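From: Panya Hemmin
To: skuneck-handheld
Date: Thursday, October 1, 2026
Subject: Re: Width reading jumps on left gripper

The Altimbridge bench wrote:

> Left gripper width drops to zero for a few samples and then
> comes back. Right one is fine. We have re-run the zeroing
> routine twice and the fault is still there. Is this the encoder
> or the firmware? We are on the April build.

Neither, as far as I can tell. We had the same symptom on the power strip task and I have spent two days on it.

In our logs, 227 of 743 episodes contain at least one dropout on the left side. The right side has none. The dropouts last up to 6 samples and the value returns to the correct width each time, so the encoder is not losing its count. The Dosarano logger writes a zero when a packet is missing, and the width plot then looks like a jaw snapping shut. It should write a gap. I have filed that separately.

The missing packets depend on where the hand is. With both grippers parked at the near corners of the board I logged 500 seconds without a dropout.
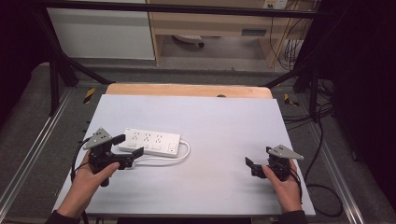

Both grippers at the near corners, power strip on the left of the board.

When I reach across with the left hand the cable is pulled at the connector, and that is where the errors start. I swapped the two cables and the fault moved to the right gripper. I swapped them back and it returned to the left. The encoder and the board inside the gripper are therefore cleared, at least on our set.

I also checked the fingers, as Olteanu suggested a loose finger screw could give a false width. Both were tight. A loose finger would give an offset in any case - it would not give a clean zero.
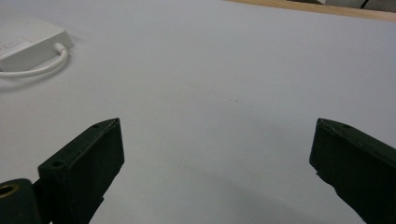
Left and right fingers apart with nothing between them, from the gripper camera.

Two things to do at your end:

1. Swap the cables before you open anything. If the fault follows the cable, replace the cable.
2. Do not filter the zeros out with a median. It hides the fault, and a policy trained on the result will still see stale widths during the reach.

Please also stop any replay on the arm from the affected episodes. A false zero is sent as a close command, and at full speed that is a pinch hazard for whoever is resetting the table.

I have not yet cut the bad cable open. If the break is at the strain relief I will post the part number of the replacement.

Panya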